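# Kenimside Snack Swap passes 3,340 boxes

February 26, 2021

What started as a way to stay in touch over a long winter has grown into one of the liveliest things going on in Kenimside. The neighborhood snack swap sent out its 3,340th box this week, and the sign-up list for spring is already longer than last year's!

The idea is very simple. You fill a box with small wrapped snacks, you leave it at the pickup shelf outside the old Tlapale bakery, and a few days later a box from another household turns up at your door. There's no theme and no spending target. Some people pack only things they ate as kids. Others go straight to the import aisle and grab whatever has the best wrapper (a method this reporter fully supports).

Ayane Shibata set up the first round with two neighbors from her building. She figured it would last a month.

"I thought we'd run out of snacks to show each other," she said. "Then somebody sent me sour plum candy, and I had to know what else was out there."
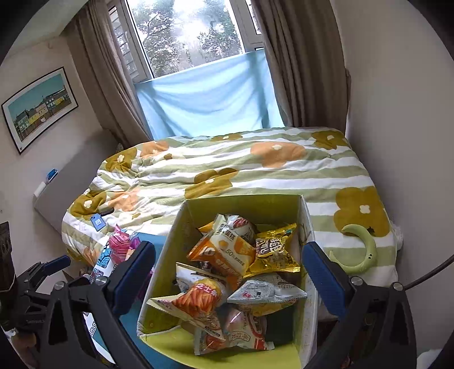

*Plenty of wrapped snacks to dig through.*

A big part of the fun is the note. Every box goes out with a card listing the sender's favorite, and the person on the other end is asked to write back once they've tried it. Shibata has kept the best replies in a folder. One is a full page on the correct way to eat a rice cracker — slowly, with the window open, and never while driving. Another just says "MORE" in green marker.

Sadao Kikuchi, who is 81, has taken part in every round so far. He has strong views on peanuts and none at all on chocolate, and he says he has eaten better this winter than he has in years. His last box came from a family on the far side of the river who had never met him. They've now traded phone numbers and a recipe for ginger syrup.

The swap has also been good news for the small stores on Skolto Street. Setsuko Nishimura runs the grocery on the corner and has turned a whole shelf over to single packets, so swappers can buy one of this and one of that without taking home a family-size bag. She refills it every morning. Her top seller this month is a seaweed crisp that she almost didn't order.

## New for spring

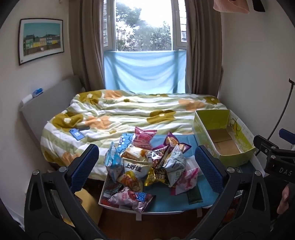

## Movie night boxes

The next round adds something a lot of people have been asking for. On movie night, everyone who signs up will open their box at the same hour, wherever they like to curl up at home, and watch the same film. Sota Hirano is picking the title and isn't giving any hints, except that it's a comedy and that it's short enough for kids to see the end.

There are 165 places for the first one, and it's free to join apart from what you put in your box. Please stick to sealed, store-bought snacks, and write any nuts or dairy on the card in large letters. Chips travel badly, so put those on top.

Sign-up sheets are at Nishimura's counter and at the library desk. Boxes can be handed in at the Tlapale shelf any afternoon before five.

Shibata is hoping the swap can keep rolling right through to July, when she'd love to hold a big outdoor tasting in the park if gatherings are allowed by then. Kikuchi has already offered to bring the peanuts.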